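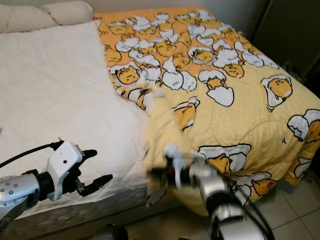 Ultan Ó Dálaigh reckons I should stop blaming the fingers and look at the controller, and he told me so before I'd even got my coat off. Maybe! But I've been on the Divby pair all month and I know a slippery finger when I see one.

27 October 2025. Duvet day again, grippers on the comforter (the Gudetama one, which I've grown very fond of). The plan was to get through the Divby fingers at two closing forces and then have a go with the Kamath controller if there was time. There was, just about, though I skipped lunch.

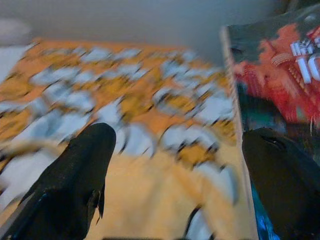
The lower force is hopeless on anything padded. It pinches the cover, the stuffing squirms away inside and you're left holding a bit of cotton. The higher one gets a proper fistful, but then I fret about the stitching. I'd put the comforter runs at about 116 since we started, and I still can't say which setting I'd pick for good.

Kamath was lovely, annoyingly. Much smoother on the pull, less of that jerk when the cloth goes tight, so Ultan will be unbearable tomorrow. The wrist camera is the weak bit now. Everything smears when the arm gets going, and I want to borrow the Tukdale one to compare before we spend anything.
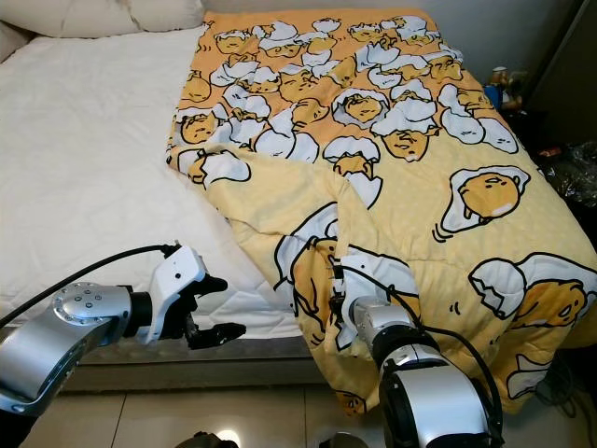
*Right gripper in the folds, left one open by the mattress.*

Must write to Prakdale about spare finger pads. The last lot took until March.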